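Sorting Small Items with Two Baskets and a Tray

Last updated: November 24, 2021
Reading time: 2 min

The Valtcombe method uses one flat tray as a sorting surface and two open baskets as stores. Clear the table and wipe it before starting. Set the tray nearest to you and the baskets at the back, with a gap between them wide enough for a hand.

Tray at the front, baskets behind.

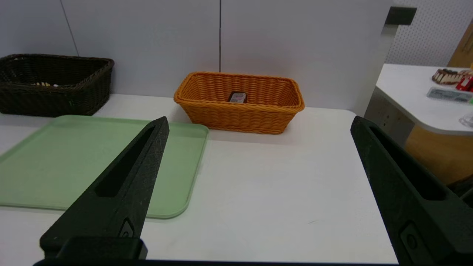
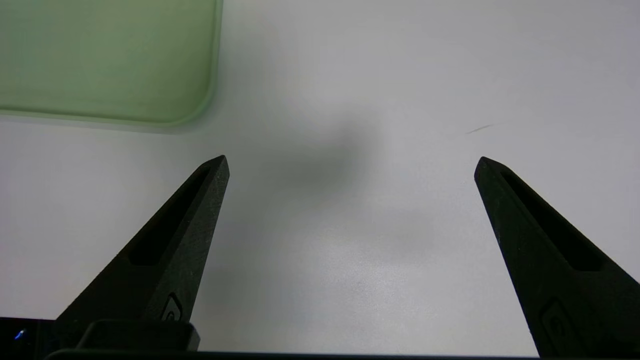
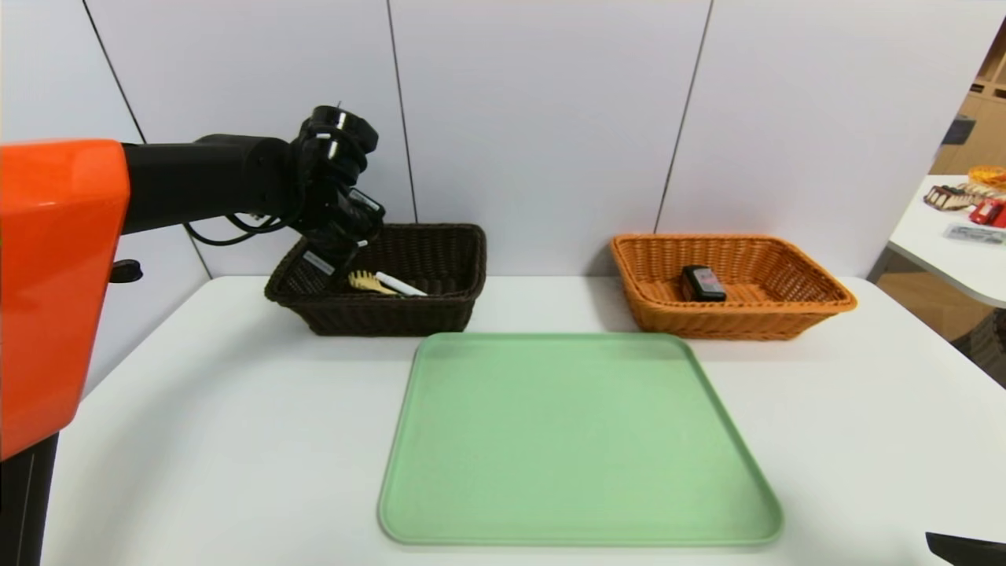 Assign each basket a category and keep to it. Long items go in one, boxed or packaged items in the other. Baskets of clearly different colours, such as the dark brown and the orange, are easier to tell apart than a matched pair and need no label. Place long utensils at a slant with one end resting low in the basket. Stand packets with the printed side towards you.

Move items to the tray one at a time, check them, then return them to the correct basket. The tray must be empty before the next batch. Do not load a basket above its rim.

For drawers holding more than 48 items, work in two batches. Line the baskets with Lovoveo paper if the weave catches on small parts. Repeat the whole procedure in May.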